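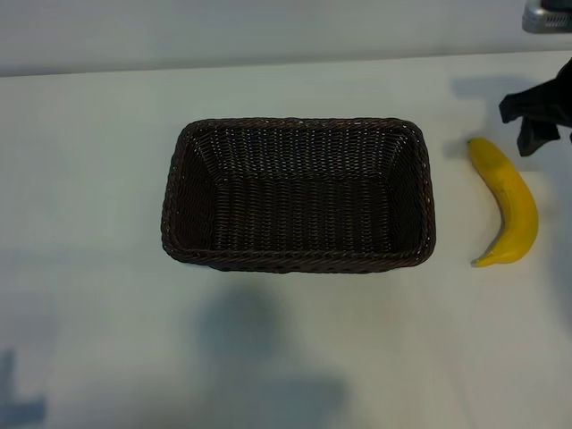 ## Re: [tercombe-robotics] Basket task, start pose

The basket stays where it is. I moved the start pose so the gripper waits just above the banana and clear of it. Speed is down to 75 for the approach and 10 for the close. Please rerun with the Irnimlow config, not last July's.

> On October 28, 2023, the Bangera team wrote:
> Five runs logged. The fingers close too early and push the fruit towards the basket. Should we move the basket or the arm?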